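Opinion > Road Law > Claims
Print | E-mail

Keep the Recorder Data Longer
by Verna Obi

After a delivery van crash, the most useful witness is often the event recorder under the seat. It stores speed, braking and steering for the last seconds before impact. In most fleets the owner of the van also controls that record, and the injured person has to ask for it.

At Plarden, a courier firm with 600 vans, recorder files are erased after 18 days. Few people with a broken hip have hired a lawyer by then. Jaime Rocha, who handles injury claims in Justthorpe, lost access to files in 2 cases last year that way. No rule was broken in either one.

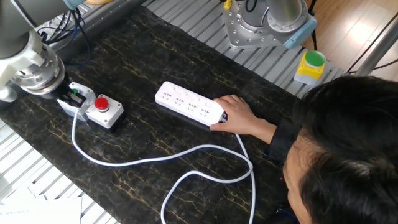
What the rule should say

The duty to preserve should start at the time of the crash. A letter from counsel should not be needed to trigger it. I would set the period at 3 years, the same as the filing deadline here, and apply it to any crash with a reported injury.

Fleets object to the cost of storage. The files are small, and Nemeck already keeps its own for longer than I am asking. The privacy objection is stronger, and access should be limited to the parties and their experts.

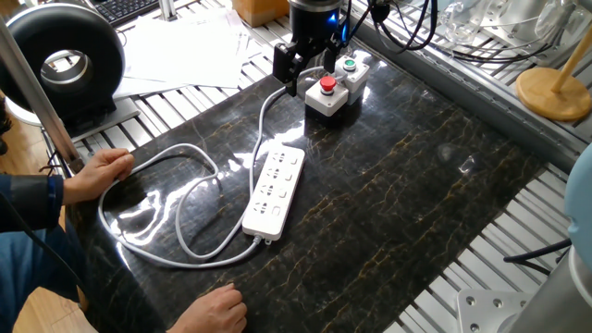

Red and green push buttons on a control box, with a power strip on the same surface.

If a fleet erases a file inside the period, the court should let the jury assume it was unfavorable.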